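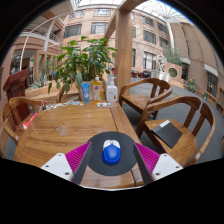 Montserrat Serrano asks for the finger check to come before the first recording and not after it, and the steps have been put in that order from this issue on. Her other remark, that a light object on a loose mat tends to take the mat along with it, is covered in the notes to 4.3.

4. Preparing the gripper and the work surface

This section applies to the Haver hand-held gripper with soft fingers. It assumes that the handle has been assembled and the battery charged (section 3). Users of the Zondometti fingers should read the supplement first, as their mounts are not the same depth.

4.1 Checking the fingers

Each finger has a white mounting plate with three screw holes, a ribbed magenta wedge, and a dark gray inner pad. The pads face each other when the fingers are fitted correctly.

1. Switch the gripper off.
2. Hold the handle level and look along both fingers from the grip end. The ribs should be straight.
3. Press each wedge sideways with a thumb and let go. It should return to its shape.
4. Check the screws in both mounting plates. Tighten by hand with the supplied key only.
5. Wipe the inner pads with a dry, lint-free cloth.
6. Squeeze the trigger fully and release it. Both fingers must move together. If one lags, go to 7.2.

Note: Replace the inner pads after 1,000 closures, or sooner if the surface has turned shiny. Wedges are sold in pairs and should be changed in pairs.

CAUTION: Do not use solvent or hand sanitizer on the wedges. The material swells and the ribs lose their spring.

4.2 Setting the opening

The opening is set with the collar on the trigger rod. Set it for the widest object in the task and leave it there for the whole session.

1. Turn the collar counterclockwise until it stops.
2. Bring the open fingers down on either side of the object. There must be a gap on both sides.
3. If the gap is much wider than the object needs, turn the collar clockwise one click at a time.
4. Lock the collar.
5. Write the click number on the session sheet.

For a computer mouse, approach from the palm end with one finger along each side. Do not grip across the buttons or the wheel. Cordless mice should be switched off for the session.

Note: A change to the opening during a session makes the earlier closures hard to compare with the later ones. Start a new session file if the collar has to be moved. 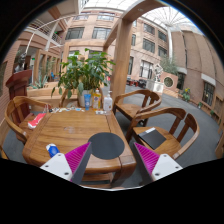
Haver Hand-Held Gripper - Set-up Guide - Issue 2 - Page 41

4.3 Choosing and checking the table

Any stable table will do. Everyday items may stay on it as long as they are clear of the path of the fingers. Plants and bottles at the far edge help the tracking software, provided they do not move.

1. Place the task object near the edge where you will stand.
2. Push chairs far enough out that the handle does not strike an arm or a back rail.
3. Look for strong reflections on the tabletop. Under a glass roof these shift through the day, so repeat the check before each session.
4. Hold the gripper still over the table and press RECORD.
5. Wait for the steady tone. Do not start before it.
6. Sweep slowly from left to right and back, then begin the task.

Note: If a mouse pad or mat slides when the fingers close, fix it with the removable strips from the accessory bag. Lift at the end of the closure - not during it.

Note: The handle load limit is 300 grams. This covers the object alone.

CAUTION: Keep fingers and loose sleeves away from the trigger rod when the collar is unlocked.

4.4 After the session

1. Press RECORD again and wait for the tone to stop.
2. Release the trigger fully before putting the gripper down.
3. Rest the handle on its cradle. The fingers must not carry the weight.
4. Copy the session file before switching off.

If the copy fails, leave the gripper on and see 7.4. Switching off with an open file loses the last part of the recording.

Section 4 revised 6/30/23. Text: Akash Malhotra. Checked: Radka Golob. Replacement fingers, pads and removable strips are ordered through Leltbridge; give the number stamped under the handle.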